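Trirnby 追剧记录应用使用评测：用了一个演出季之后

我平时看剧、看舞台演出比较多，电影也看，之前一直用电子表格记演员和剧目。表格到了 2,823 行以后，手机上打开很慢，于是换成了 Trirnby。这篇写的是我自己用下来的情况，手机和网页两个版本都用过，付费版用了一整季。

它能做什么

Trirnby 的核心是一份个人观看清单。每条记录可以填作品名、类型、观看日期、演员表、座位或平台，再加一段备注。和一般的影视打分应用相比，它对舞台演出的支持要好一些：同一部音乐剧可以建多个场次，每个场次的卡司分开保存，替补演员上场也能单独标注。

演员有自己的页面，会列出你看过的全部作品，按时间排列。比如我在一部校园题材的电视剧里第一次注意到 Ngozi Onuoha，后来翻记录才看到，两年前我在 Jisthorpe 剧院看过她演的一个小角色，当时节目单上的名字我是照抄进去的，自己完全没有印象。这种查找在表格里也能做，只是要自己写筛选条件。

导入旧数据

导入支持 CSV 文件。我的表格分成两个文件传上去，第一个顺利，第二个报错，提示日期格式不统一。改完以后重新上传，重复的条目没有自动合并，我手动删了一个晚上。

演员名字的匹配大体可用。带重音符号的名字容易出问题，比如导演 Domínguez，我的旧表里有时写了重音，有时没写，系统当成两个人处理。合并功能在演员页右上角的菜单里，点“合并”，再选要保留的写法即可，合并以后不能撤销。

中文名和外文名的对应要自己填。每个人可以设一个主名和若干别名，搜索时都能搜到。

日常记录

手机上新增一条记录大概要填四五项，最少只填作品名也能保存。散场以后在地铁上记，没有网络时会先存在本地，联网后再同步。这一点比较稳定，我没有丢过数据。

卡司可以从公共资料库里带入。热门电视剧和院线电影的资料比较全，小剧场的基本没有。我看过 Sugeng Harahap 的一部独角戏，资料库里查不到，全部手填。手填的条目可以提交给公共库，审核要等，我提交的那条到现在还是“待处理”。

备注栏上限是 700 字。对我来说够用，习惯写长评的人可能会嫌短。备注不支持分段，换行保存以后会变成空格，网页版也一样。

提醒功能

可以关注演员，有新作品进入资料库时会收到通知。我关注了 Bello Bassey 和 Uchenna Effiong，前者的通知很及时，新剧的播出安排刚录入就收到了；后者主要演舞台剧，整季一条通知都没有，她十月份的演出我是从剧院邮件里知道的。所以提醒功能的好坏取决于你关注的人活跃在哪个领域。

通知时间可以设定，我设在晚上八点。默认是早上七点，建议装好以后先改掉。

统计页面

统计页能看到每月观看数量、看得最多的演员、类型占比。图表做得简单，颜色不能换。年度总结可以导出成一张长图，里面会带应用的标志，付费版也去不掉。

有一处算法我不太认同：一部连续剧不管多少集，都只算一条，而同一部音乐剧看三场会算三条。这样排出来的“最常看的演员”明显偏向舞台演员。设置里没有可以调整的选项，我写信问过客服，回复说已记录。

和 Clirnum 的比较

Clirnum 我也试用过一段时间，界面更好看，社区更热闹，能看到别人的短评。但它没有场次的概念，卡司轮换只能写进备注里。只看影视的人用 Clirnum 更省事，资料也更新得快。看舞台剧多的人，我倾向于推荐 Trirnby。

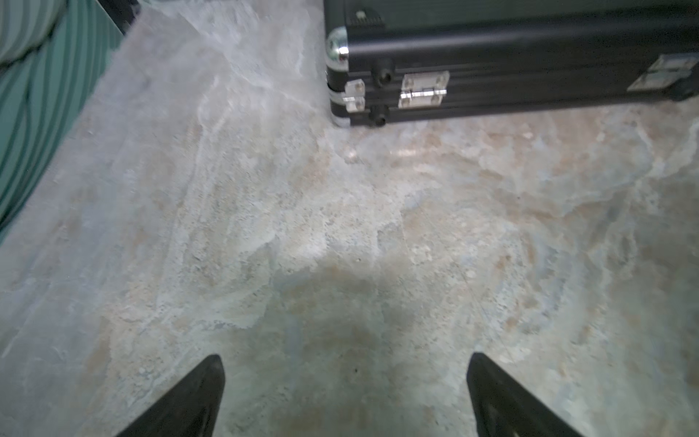
价格

免费版最多关注 15 位演员，记录数量不限，统计页只显示当年的数据。付费版按年收费，关注人数不限，可以看历年统计，也可以导出完整数据。免费版的导出只包含作品名和日期，不含卡司，想试用的人最好先知道这一点，免得录了一堆以后搬不走。

家庭共享是另外收费的。我和朋友 Nkechi Osagie 试过共用一份清单，两个人同时修改同一条记录时，后保存的会覆盖先保存的，没有提示。后来我们各用各的。

遇到的问题

网页版在平板上横屏时，演员表会和右侧栏重叠，转成竖屏就正常。

搜索不支持按角色名查找。记得角色、不记得演员的时候，只能先找到作品，再点进去看。

头像经常对不上，同名的人会用到同一张照片。可以自己上传替换，但只在本机显示，换了手机要重新传一遍。

适合谁用

已经有记录习惯、舞台和影视都看的人，用起来会比较顺手。如果一年只看几部剧，手机自带的备忘录就够了。我自己续了下一年的付费版，旧表格还留着，每个月导出一次作备份。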